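Packaging subcontractor wants a minimum lot, is this normal for small chip orders?

Asked by Ermira Babić in Manufacturing and Supply

Hello everyone. I work for a small company in Vornatdale that makes moisture sensors for greenhouses. We have our own chip design, and until now the wafers were cut and packaged by Petrauskas. In October they wrote to us that the line is moving to a new building, and after the move they accept only lots of 2,000 pieces or more. We usually order 500.
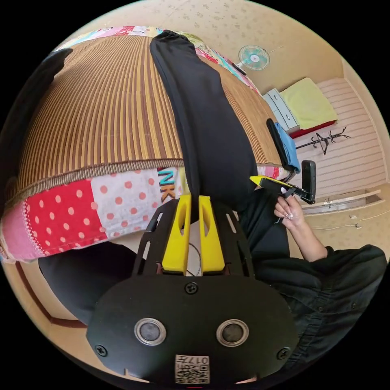 The second thing is the test fee. Before, it was included in the unit price. Now it is a separate line on the quote, 548 dollars for each lot, and the quote does not say what tests are done for this money. I asked by email and received the same quote again.

Is it usual to have such a minimum? And can I ask them to keep the old conditions until our current wafers are finished? We have no written contract, only purchase orders.

Zhiqiang Ren

Yes, it is usual. Setting up the line costs them the same for a small lot and a big one. I buy packaging for a company of 80 people and we had the same letter from another supplier two years ago.

With only purchase orders, the old price is valid for the orders they already confirmed, and for nothing after. But you can ask for one big lot with delivery in parts. They package 2,000 at once and you take 500 each quarter. Ask who pays for the storage, and ask for dry packing with the seal date on each bag.

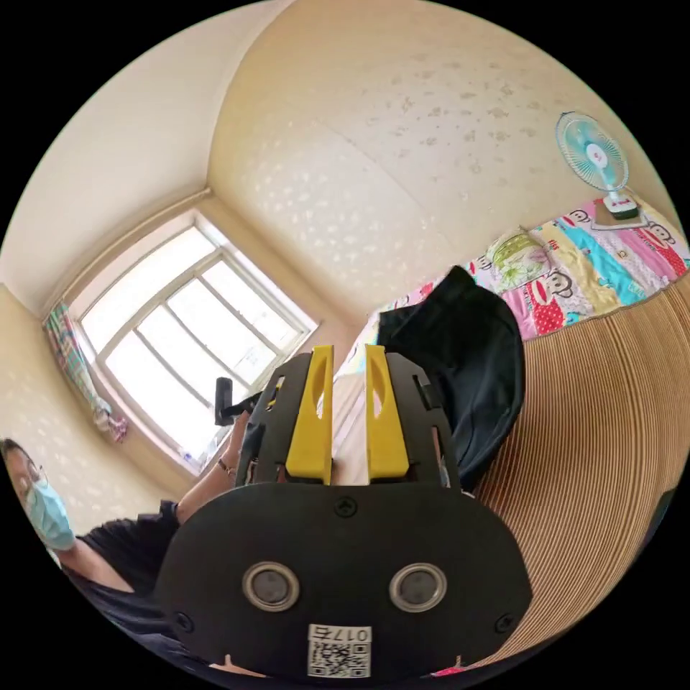 For the test fee, do not ask "what is included". Send them your own list: open and short test, leakage, visual check. Ask them to write yes or no beside each line. Our supplier answered this in one day, after three weeks of silence.

flellevwood_parts

try Plenura, they take small lots. slow though

Ermira Babić

Thank you both. I sent the list on Saturday and I am waiting. Plenura does not offer our package type, I checked their page, but I will write to them anyway.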